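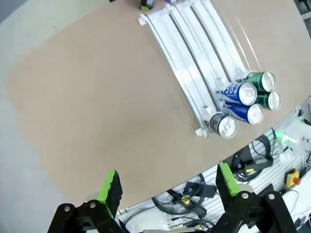
Figure 1. Gravity-feed rack with three parallel sloped lanes.

Unit 5. Stock Rotation and Shelf Replenishment
Course notes, prepared by Sándor Szűcs. Revised June 26, 2018.

5.1 Scope

Unit 4 dealt with order quantities and safety stock. This unit covers what happens after goods reach the store: the order in which units leave the shelf, how that order is enforced, and when the shelf is refilled. Worked figures use the Grevard data set from Unit 3.

5.2 Rotation rules

FIFO (first in, first out). Units leave in the order in which they arrived. Suitable for goods with a long shelf life and one supplier.

FEFO (first expired, first out). Units leave in order of expiration date. Required for dairy, bakery and chilled meat. FEFO and FIFO give the same result only if every delivery carries a later date than the one before it. Suppliers that ship from more than one warehouse often break this condition.

LIFO (last in, first out). Seldom chosen on purpose in retail, but it is what a flat shelf produces when new stock is placed in front of old stock. Most date-related waste in small stores can be traced to this.

5.3 Enforcement by procedure and by fixture

On a flat shelf, rotation depends on the clerk, who must pull old stock forward and load new stock behind it. The step takes time and is skipped when the store is busy.

A gravity-feed lane loaded from the back removes the step. The front unit is taken, the rest slide down, and the sequence is kept. Note that a lane loaded from the front works as LIFO whatever its slope. Rear access should be checked before such a fixture is specified.

Each lane should hold a single item. Mixed lanes block demand for the item behind and make counts unreliable.

5.4 Reorder point for the shelf

Let d be mean demand per hour, t the time in hours between the refill request and the completed refill, and s the shelf safety stock. The shelf reorder point is

r = d × t + s

This is separate from the store reorder point in Unit 4. A shelf can be empty while the back room is full – the data will then show stock on hand and no sales, and a forecasting system that reads this as low demand will order too little.

Example. Item 18 in the Grevard set sells five units per hour. A refill takes two hours and the safety stock is eight units. Then r = 5 × 2 + 8 = 18 units. If shelf capacity is less than 18, the rule calls for a refill at all times, and either t must be cut or the item given more space.

5.5 Measuring rotation

The usual measure is the inversion count. For a sequence of units sold, an inversion is any pair in which the unit with the later date was sold first. Divide by n(n − 1)/2 to get a rate between 0 and 1. Strict FEFO gives 0.

The rate needs date data at the register, which standard product barcodes do not carry. Where this is missing, take a sample of dates from the shelf at closing and compare it with the delivery log. Samples should be drawn at the same hour on each visit.

5.6 Exercises

1. The Jurell file lists 3355 sales of one item, with dates. Compute the inversion rate for the first 500 records and for the full file. Explain any difference.

2. Show that FEFO and FIFO give the same sequence when expiration dates rise strictly with arrival dates.

3. Using the formula in 5.4, find the largest t for which an item with d = 3 and s = 6 can be kept on a shelf that holds 24 units.

Reading for Unit 6: Yurchenko notes, sections 2 and 3. Bring the completed Jurell worksheet.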